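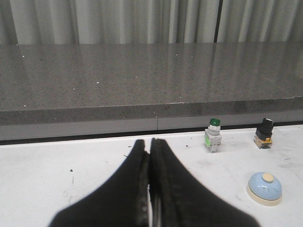

1/
그리퍼가 안 벌어진 날의 기록. 어제 한나절을 통째로 날려서 타래로 좀 풀어봅니다. 로봇 팔로 버튼 누르기랑 집어 옮기기 시키는 분들 있으면 읽어주세요. 특히 비상정지 대충 해놓은 분들(=지난주의 나)

2/
우리 작업은 별거 없어요. 흰 상판 위에 초록 푸시버튼, 검정 셀렉터 스위치, 하늘색 둥근 버튼 올려놓고 팔이 하나씩 누르거나 집게 하는 거. 프로젝트 이름은 Kerekes고, 팔 쪽은 내가 보고 그리퍼 제어 코드는 Tín Tôn이 봅니다.

3/
사건의 시작: 초록 버튼을 집으러 내려가는데 손가락이 딱 붙은 채로 내려감. 열림 명령은 분명히 나갔고 로그에도 찍혀 있었어요. 근데 그리퍼는 꾹 다문 입처럼 요지부동ㅋㅋ 처음엔 웃었습니다. 웃을 일이 아니었음

4/
문제는 팔이 이걸 모른다는 거예요. 우리 코드가 "열림 명령 보냄"을 "열림"으로 치고 다음 동작으로 넘어가고 있었거든요. 그래서 다문 손가락 끝으로 버튼 머리를 위에서 그대로 내리찍기 시작함. 우지직 소리 나는데 진짜 심장 떨어지는 줄

5/
당연히 정지를 눌렀죠. 키보드로. 스페이스바요. 네, 우리 정지가 스페이스바였습니다... 그런데 하필 포커스가 로그 창에 가 있어서 로그만 한 페이지 쭉 내려가고 팔은 계속 밀고 있음. 살면서 스페이스바를 그렇게 세게 쳐본 적이 없다

6/
결국 멀티탭 스위치를 발로 껐어요. 팔에 브레이크가 있어서 그 자세로 멈췄는데, 브레이크 없는 기종이었으면 전원 끊는 순간 팔이 툭 떨어졌을 수도 있대요. 나중에 Jarlath Moynihan한테 전화로 한참 혼났습니다. 혼나도 싸고요

7/
원인 찾기 1차. 케이블부터 의심했어요. 손목 쪽 커넥터 뺐다 꽂고, 다른 케이블로 바꾸고, 그리퍼 단독으로 돌려보고. 단독으로는 너무 잘 열림. 얄밉게 착착착. 이때부터 코드 쪽이구나 싶었는데 Tín은 자기 코드 아니라고 함(다들 그렇게 말하지)

8/
원인 찾기 2차. 그리퍼 컨트롤러가 과전류를 한 번 감지하면 보호 모드로 들어가고, 리셋 전까지는 명령을 받기만 하고 움직이질 않더라고요. 받았다는 응답은 또 꼬박꼬박 줍니다. 그러니 로그는 깨끗할 수밖에. 상태 레지스터를 읽었어야 했는데 우리는 응답만 보고 있었던 거

9/
그럼 과전류는 왜? 며칠 전에 제가 닫힘 힘을 올려놨어요. 셀렉터 스위치가 자꾸 미끄러져서 조금만 세게 하자 했던 게... 빈손으로 꽉 닫을 때도 그 힘이 그대로 들어가서 손가락끼리 서로 밀어대고 있었음. 범인은 나였습니다. Tín 미안해 커피 살게

10/
로그 뒤져보니 보호 모드 들어간 뒤로도 열림 명령을 5번이나 더 보냈더라고요. 5번 다 "수신 완료". 받기만 하고 아무것도 안 하는 거 단톡방에서 많이 본 태도인데

11/
그래서 바꾼 것들. 우선 열림 명령 뒤에 실제 손가락 위치를 읽습니다. 3000ms 안에 목표 폭이 안 나오면 팔은 그 자리에서 정지하고 하강 금지. 보호 모드 비트도 매 주기 확인하고, 걸리면 자동 리셋 없이 사람이 와서 풀게 했어요. 자동으로 풀고 싶은 유혹이 좀 있었는데 참음

12/
하강 동작에는 접촉력 제한을 따로 걸었어요. 버튼 누를 때 필요한 힘은 생각보다 작더라고요. 전에는 제한값이 팔 기본값 그대로였는데 그건 뭐 책상도 뚫을 기세였고...

13/
그리고 제일 중요한 거!! 스페이스바 은퇴. 물리 비상정지 버튼을 팔 컨트롤러 안전 입력에 직접 물렸습니다. PC를 안 거쳐요. 창 포커스가 어디 있든, 파이썬이 죽었든 상관없음. 손 닿는 데 두고 아침마다 한 번씩 눌러보고 시작하기로 했어요. 눌러보는 거 귀찮은데 해야 됩니다

14/
질문 올 것 같아서 미리. 버튼은 살았냐? 초록이는 눌리긴 하는데 소리가 좀 이상해졌어요. 일단 퇴역시키고 새로 주문함. 손가락은 틀어짐 없는지 재봤고 괜찮았습니다. 사람은 안 다쳤어요. 그때 상판 쪽에 아무도 손을 안 넣고 있었던 건 순전히 운이었고요

15/
혹시 비슷한 컨트롤러 쓰는 분 중에 보호 모드 진입 직전 전류를 로그로 뽑아내는 방법 아는 분 계신가요? 지금은 진입한 뒤에야 알 수 있어서 좀 답답해요. 매뉴얼은 두 번 읽었는데 못 찾았습니다. 디엠도 좋고 답글도 좋아요!

16/
아 그리고 닫힘 힘은 원래대로 내렸어요. 셀렉터 스위치는 다시 미끄러지는 중입니다. 손가락 안쪽에 얇은 고무를 붙여볼까 하는데 월요일에 해보고 이어서 쓸게요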